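Ticket: Gripper reports "grasp lost" while still holding the part
Component: grasp monitor / wrist perception
Cell: Moltgate bench
Opened by: Ewurabena Acheampong
Status: Fix on branch, waiting on review
Opened: Thu 16 April

Summary

Since the Skyrme planner update, the grasp monitor throws GRASP_LOST on thin flexible parts and the task aborts into recovery. Rigid parts are fine. The part is still between the fingers when the abort fires, so recovery opens the gripper and drops something it was holding perfectly well. I have a cause now, and it's a fun one!

How to reproduce

Load the kitting task with any wire harness as the target. Run at normal speed with the monitor on. The abort comes during the lift, before the arm reaches the transfer pose. Turning the monitor off lets the motion finish, but please don't leave it off on a shared cell.

First look

I started with the finger width, because that's where the monitor gets its opinion from. The logic is simple: after closing, if measured width is below min_grasp_width, there can't be anything in there. The default is 2 mm. That was chosen back when everything we picked was a housing or a board, and it made good sense then.

Twisted pair squeezed by ribbed fingers goes well below that. The wires also settle into the grooves as the arm moves, so the width keeps shrinking after the close command has finished. One pick can pass the check at close and fail it a moment later.
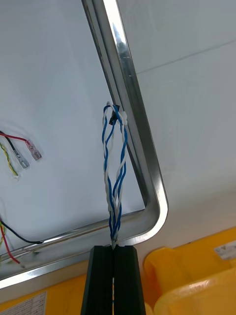 So I dropped the threshold in the config and expected to be done by lunch. No luck. The aborts became less frequent but they didn't go away, and they got harder to predict, which usually means there are two bugs wearing one coat.

Log excerpt from one bad run (trimmed)

close_cmd sent
width stable, grasp=TRUE
lift start
vision_check: object_mask empty
grasp=FALSE, reason=VISION
abort, recovery_open

Look at the reason field. VISION, with the width check perfectly happy! I had been reading the code as "width OR vision says we have it." Since the update it is "width AND vision," and a single empty mask is enough to veto.

Second look

I pulled 1,089 wrist frames from the Cullstead recordings and ran the segmenter on them offline. The masks for boards and housings are solid. The masks for wires flicker badly, and they are at their worst when shiny metal is behind the wire. Bright streaks on a reflective surface look a lot like a pale insulated conductor, and the segmenter gives up on the whole object instead of keeping the part it is sure of. It was trained mostly on matte backgrounds, so I can't blame it.

What I changed

1. vision_check no longer vetoes on one empty mask. It needs 15 empty masks in a row, and the counter resets on any good one.

2. min_grasp_width is now set per part class. Rigid parts keep the old value. Flexible parts use a smaller one, plus the motor current as a second signal.

3. recovery_open is blocked until the arm is back over the spot it picked from. Even a false alarm now puts the part down somewhere sensible.

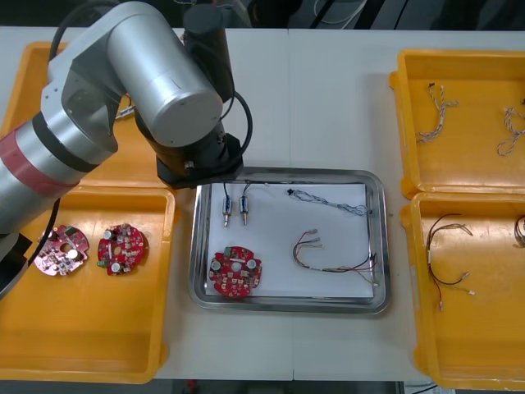

The per-class table is the piece I'm happiest with, and it's tiny. The planner already knows the target class, so passing it through to the monitor took one extra field in the message. It also covers mixed layouts, where a single global number was never going to work. The steel tray on the bench makes a great case for it: two small motors, a round red board and a couple of wire harnesses, all on the same sheet of paper. Each of those wants a different idea of what "closed on something" means, and now each gets one.

Still open

The segmenter itself. The counter hides the flicker but doesn't cure it. I'd like to add reflective backgrounds to the next training set, and I'm glad to do the labeling.

Bramer's driver reports motor current at a lower rate than width. I hold the last value for now — good enough for a lift, possibly too slow for a fast insertion. Someone who knows the driver better than I do should check the timestamps.

The old min_grasp_width key is still read if it's present, with a warning. Please remove it from your local configs before you pull the branch, or you'll get the old behavior and a very confusing afternoon.

Reviewers: start with grasp_monitor and the message change. The rest is tests.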